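How to cross from Mersha to Clekow on foot with a bus ticket

Many people ask me how to make this crossing without paying for a taxi. I do it every two months or so, and these are the steps I follow.

1. Buy the ticket in Mersha, at the Gerkadero window inside the station. Ask for the ticket "with walk". It costs 2,000 and it is good for both buses, the one before the border and the one after.

2. Take the bus of 6 in the morning. The next one also goes, but then you meet the market people at the passport control and the line is long.

3. Get off at the last stop before the bridge. Keep your ticket in the hand, not in the big bag.

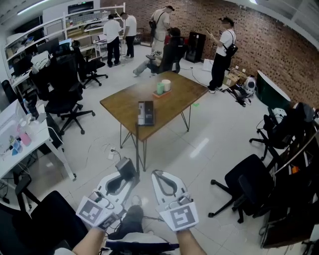

4. On the bridge there are two lines. The left one is for residents - visitors must stand in the right one. Have your passport open at the photo page and know the address of your first night.

5. After the stamp, walk three minutes straight to the yellow shelter. The second bus is run by Forker, and the driver accepts the same ticket.

If you bring a bicycle, you must pay for it again on the second bus. In June the bridge closes earlier in the evening, so ask about the return before you leave Mersha.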